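August, bench notes, textile room
Started 9:40

Pulled the next piece from the Kelemen box, entry 801 in the book. It's the white quilted one with the orange flowers that Suqin set aside because none of us could agree what to call it. Thaddeus says baby garment, Anselmo says padded bag. I have put "quilted item, small" on the tag until somebody finds the sheet that came with the lot.

Emptied the table first and wiped it down with a barely damp cloth. Left it to dry while I looked for the soft brush, which was in the Pultari drawer again. Please put it back on the hook.

Laid the piece out as it came from the bag, with no smoothing or pulling.

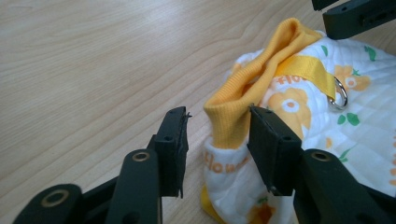

801 as unpacked, yellow ribbing and metal ring uppermost.

The ring is the part I want a second opinion on. The yellow strap runs through it and I would like to keep the two together if the stitching holds. Tarcísio wants every metal part off before washing, as we did with the last batch. My preference is to wrap the ring in a scrap of cotton and tie it – less sewing later. Will ask him after lunch.

Test on the orange print: white swab, cool water, 2 minutes. No color on the swab. Same on the yellow ribbing, also clean. Did not test the green yet.

Plan is a flat soak in the shallow tray with the plain soap, no agitation, then dry on the mesh. I expect the quilting to take a good while to dry through, about 7 hours going by the Covel pieces. Do not hang it. The ribbing on the last one stretched when it was hung and never came back.

11:15 Emerson needed the sink, so the soak waits. Item back in tissue, top shelf, left side. Green swab test still to do, and the tag needs a proper name.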